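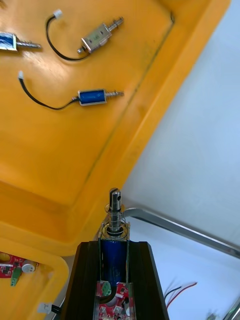 Figure 1. Small push-pull solenoids on the floor of a yellow-orange plastic tray.

26/02/2025
By Marius Mihăilă

Search this journal Search Advanced search

4. Words for parts: how repairers learn to name what they handle

One of the great pleasures of this study was listening to people talk across a workbench. The Drorkard project followed four repair workshops, two in Wimadetti and two in Jara, and we had expected that most of our notes would be about tools and faults. What filled the notebooks was talk: nicknames, borrowed terms, half-remembered catalogue names, and some lovely arguments over which of them was right.

The solenoid (Figure 1) is a good place to begin. In the trade it has a perfectly settled name, and suppliers use it without a second thought. Newcomers in Wimadetti called it "the pusher", "the plunger thing" or "the clicker", and in Jara it was nearly always "the bolt", a word carried over from door locks. All these names say something useful. "The pusher" describes what the part does, "the clicker" the sound a learner listens for, and "the bolt" the object at home that it most resembles. We group names of this sort under three headings: action names, sense names and likeness names.

Across the 211 stretches of talk we transcribed, likeness names were the most common among people in their first month. Action names came later and stayed longer. This fits well with what teachers of sewing and joinery have often told us in conversation, that a beginner asks what a thing looks like and only afterwards what it is for. We were delighted to find the same order in the naming of electrical parts, where so much of the action is hidden inside a casing!

Trade names had an uneven career. Some, such as "relay", were picked up within an afternoon and used with obvious relish. Others were learned, repeated correctly when asked for, and then dropped the moment the talk became quick. Of the 22 people we interviewed, those who had come from other trades were the freest with their vocabulary. A retired upholsterer in Jara called every cable tie a "stitch", and by September the whole of her workshop was saying it, including two electricians who had first objected to it.

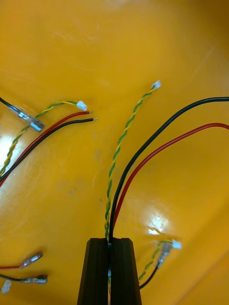 Wiring deserves a few words of its own, as it produced the richest vocabulary in the collection. Speakers had over 80 words and phrases for it, many of them drawn from hair, plants and cooking: "tails", "roots", "a plait", "the spaghetti". Several made fine distinctions that the trade terms did not. In one Wimadetti workshop "tails" were always wires waiting to be joined to something, while "roots" were already fixed at one end. A learner who mixed them up was gently put right, just as she would have been with a textbook term.

The printed guides supplied by Femotier, the parts firm that both towns order from, use none of these words. We do not see this as a failing of the guides, which have to serve readers in many places. Still, learners moved between the printed page and the local word with real skill, often saying both in one breath: "the lead, the tail, pass me that one." We return to these doubled names in Section 5, where we look at who says which half first.

We use cookies to improve your visit. Accept all Manage settings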